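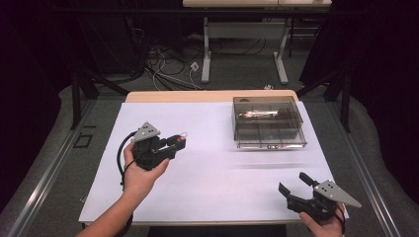 Paired hand-held grippers at the paper-covered bench, with the divided storage box.

Trostach gripper comparison: progress report
December 4, 2025
Prepared by Irina Lazăr for the Nundeo fund

We said in May that we would compare two hand-held grippers, the Plorkport and the Dagdag, and recommend one for the sorting work. I am not ready to recommend either.

The Plorkport pair has had the most use. We planned 1000 recorded picks and have 764 that I would be willing to show anyone. The remainder were thrown out, mostly for lost tracking when the operator turned a wrist too far inwards. The maker's leaflet treats this as rare. On our bench it is a daily nuisance, and worst when both hands are working close together over the box.

The Dagdag pair arrived late and has had eight sessions. Operators like the lighter trigger. I would not read much into that yet, as the same people liked the Plorkport in its first week and complained about it by the third.

Cables remain a sore point. Each gripper trails one from the back, and people change how they reach so as not to pull on it. Any claim that these tools record "natural" hand movement should be taken with some salt. Wireless units have been offered to us at a price I think is silly.

Small shiny parts are still the hardest thing to pick from the divided box. The clear walls don't help, and I suspect the cameras suffer more from reflections than the grippers do from poor grip – but we haven't separated the two, and until we do I would ask that nobody quotes our success rates outside this report.

Spending is within budget. We ask for 2 more months on the Dagdag trials, with the same box and the same operators, before any order is placed.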